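The Second Table
Budgeting for a single-arm cell
By Ermira Berisha

When Fortin set out to buy its first robot arm, the quote for the arm was the easy part. Josée Sawatzky, who plans equipment there, had a price in two days. The list of everything else ran to 26 lines and took until October.
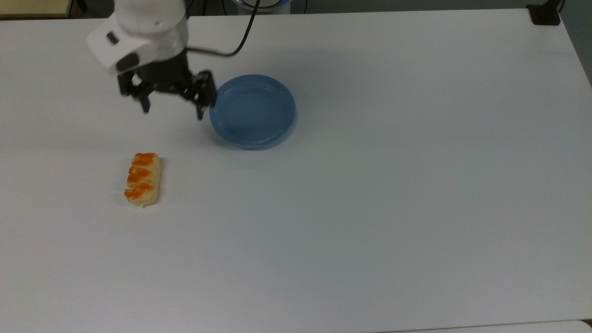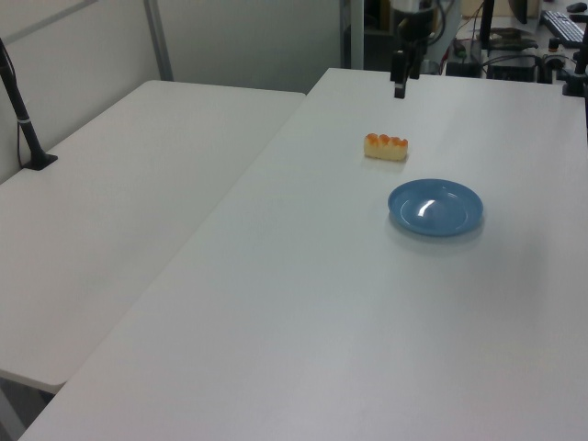 Bread and a blue plate on the white worktable, with the gripper open.

Sawatzky splits the budget into arm, tool, furniture and labor. Furniture is usually priced too low. A table that flexes under a moving arm costs hours in recalibration, and clamps, stands and cable supports are seldom in the vendor's package. Fortin set aside $4,000 for these items and spent $226 less.

Grippers need a separate line. Spare fingers should go on the first order, as lead time at Fortin's supplier, Skultonis, is 8 weeks.

Labor is harder to fix. Shaohua Dong, the integrator, bills setup by the day and advises buyers to settle the test objects before signing. "Change the plate and you may be paying for the grasp again," he says.

Fortin's next request covers a second gripper and a replacement cable set. Quotes close 7th June.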